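About Furtado Home Goods Testing

Furtado is a small firm that checks claims. When a company says its mattress cover is waterproof, its apple slicer never dulls or its laundry pods remove wine, we buy one in a store like anyone else and find out how much of the sentence on the box is true. Usually it is some of it.

We started in a rented unit in Dovthorpe after one too many "lifetime" frying pans. We had 3 people and a kitchen sink. Our first published list covered 102 products, and we are still a little embarrassed by how many of them we scored too kindly. New testers want things to work. It wears off.

What we think of product claims

We doubt them. A claim with no number in it is a mood. "Stronger", "fresher" and "gentler" than what? If the maker can't tell us, we write that down and go on to the next line on the box. A claim with a number gets more of our time, though a number can be picked with great care. One maker sent us a chart showing its food storage bags beating "the leading bag". We asked which bag that was. We are still waiting.

We are no fonder of the word "natural", or of any award where the winners pay for the sticker. We also have doubts about reviews that arrive in the same week as the product.
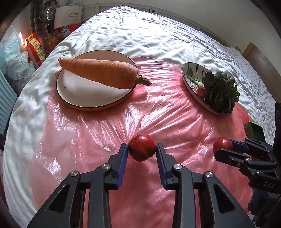

Round red fruit on a sheet of pink plastic.

How we are paid

Readers ask this first, and they should. Most of our income comes from subscriptions. The rest comes from stores that hire us to check their own-label goods before they stock them. Those reports belong to the store and we don't publish them, so we don't rate those same items for readers either. It costs us some interesting reviews. We take no ads and no free samples. Boxes that turn up anyway go back at the sender's expense, if the sender answers the phone.

Does that make us neutral? We would be careful with anyone who says yes to that. We have favorites, we have bad days, and one of us can't stand the smell of lavender. So every product is scored by two people who don't see each other's sheets until both are done. If they are far apart, a third person does the work over from the start.

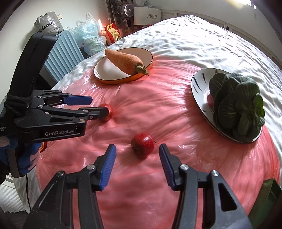

The Prodside index, our running list of scored products, now has 907 entries. Of those, 278 carry a mark that means "does less than the box says". Makers sometimes write to say this is unfair. A few were right, and we changed the score and left the old one showing next to it, with a note. Most sent us a newer brochure.

What we don't do

We don't test medicine, car seats or anything that plugs into a wall and gets hot. Those need labs with better gear than ours. We don't name a "best of the year" each December, although we get asked. The best mop of the year is very often last year's mop with a new handle.

Where we are now

We moved to Falcombe when the Dovthorpe lease ran out. The building was sold to us as quiet. It is next to a tire shop. Visits are by appointment, and complaints about scores should come in writing with the product name and the claim you think we got wrong.

Page last checked November 12, 2019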